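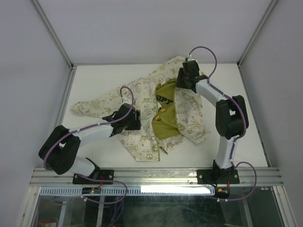

Our June outing took us up the road to Ruldale, where Prollow had kindly opened its workshop for the afternoon, and what a turnout we had! Organizers had been hoping for 100 visitors and ended up signing in 121, which meant a bit of shuffling in the hallway and a long line for the tea urn, but everyone was very good-natured about it.

Most of us made straight for the clothes folding. Two arms work side by side over a white table, and on the day they were busy with a child's jacket, a cream one with peace signs and a little cartoon dog printed on it (several grandmothers wanted to know where they could buy one). I have folded a great many small jackets in my time and never given the sleeves a second thought, so it was quite something to hear Tsz-kin Cheung explain how much trouble a sleeve can be. A towel is a towel, he told us, but a jacket lands differently every time it's put down – zipper under, hood inside out, one cuff balled up – and the arms have to find somewhere sensible to take hold before anything else can happen.

He was very patient with our questions, including mine about fitted sheets, which got a laugh and a firm "not yet." The team has worked through almost 900 practice folds since the winter, mostly with donated children's clothes, and they would happily take more. Anything clean and in a child's size will do, and you can leave it in the bin by the front desk at the Estdale library until the end of the month.

Thank you to everyone who drove, and to those who brought squares. Whoever left a blue travel mug on the bus, it's in the office with my name on a sticky note.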